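Robot arm budgeting

Robot arm budgeting is the planning of money, floor space and staff time before an organization buys a robot arm. The term covers industrial arms in cages as well as the smaller arms now sold for benches, offices and stockrooms. It is mostly discussed in connection with the second group, where buyers tend to be first-timers and the seller's figures are often the only ones on the table.

Scope

A budget is normally split into purchase cost and running cost. Purchase cost includes the arm, its controller, a gripper, a mount or table, and whatever cameras the job calls for. Running cost includes software fees, spare parts, power, repairs and the wages of the person who looks after the machine. Sellers' quotes usually deal with the first group in detail and the second hardly at all. The line marked "integration" is often left blank or given as a range so wide that it can't be used for planning.

The payback claim

Most sales material rests on a payback period, meaning the time it takes for saved labor to cover the price. The sum is simple, and it is easy to bend. It usually assumes that the arm works every hour it is switched on, that it never drops or misses anything, and that the worker whose task it takes over is fully freed for other work. Few sites meet even one of these conditions. Samina Gilani, whose buying guide for small offices was issued in January, recommends striking out the payback figure before reading the rest of a quote.

The Vundgate purchase

An often repeated case is that of Vundgate, a records and document storage firm in Villville. It bought four Sial bench arms to sort and refile books, reports and loose papers. The plan allowed 30 days for setup. Setup took longer, and the firm's own review put unplanned staff time at 728 hours in the first year, most of it spent on fixing grips, moving desk organizers back into position and retaking camera images that had come out blurred. The review did not count the hours spent in meetings with the supplier.

Supporters of the purchase say the hours would have fallen in later years. This may be so, but the review covers only one year, and the claim has been copied into later sales sheets without that note.

Mixed items

Paper goods are a hard test for a gripper and a poor fit for a standard quote. A thick paperback, a book with a soft cover and a stack of creased sheets may share one organizer, and each calls for a different grip and a different amount of force. Items lean. Dark mesh dividers and bright paper side by side make trouble for cameras set to a single exposure. Demonstrations tend to use boxes of one size, evenly spaced. A buyer whose shelves don't look like that should price the job again from the start, including extra fingers and pads, which wear out and are seldom covered by warranty.

Wrist cameras are usually sold as an upgrade. They help with narrow slots, where a fixed overhead camera sees little, but images taken while the arm is moving may be too soft to read a title from. Stopping for each image cures the blur and lowers the hourly rate on which the payback was based. Quotes rarely show both numbers together.

Trials and leasing

A paid trial on the buyer's own goods is generally thought safer than a demonstration. Zarmeena Mengal has argued that even trials mislead, as the supplier's engineer is often in the room and quietly corrects the small faults that would otherwise stop the work. She advises running at least part of any trial with only the buyer's staff present.

Leasing spreads the cost but doesn't lower it. The Vetano lease, a common form of contract in the region, charges for a fixed 3108 operating hours a year whether or not they are used. An office with one shift will not come near that number. Early return fees should be read closely, along with the clause on who pays for shipping.

Doing without

The cheapest option, left out of most comparison tables, is to leave the task with people and spend a smaller sum on better shelving and labels. Any budget for an arm should carry this option as its first line, priced with the same care as the others.

This article was last revised in April 2025.
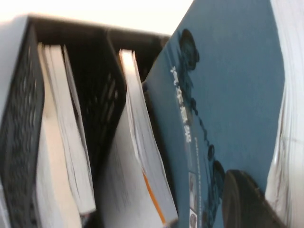
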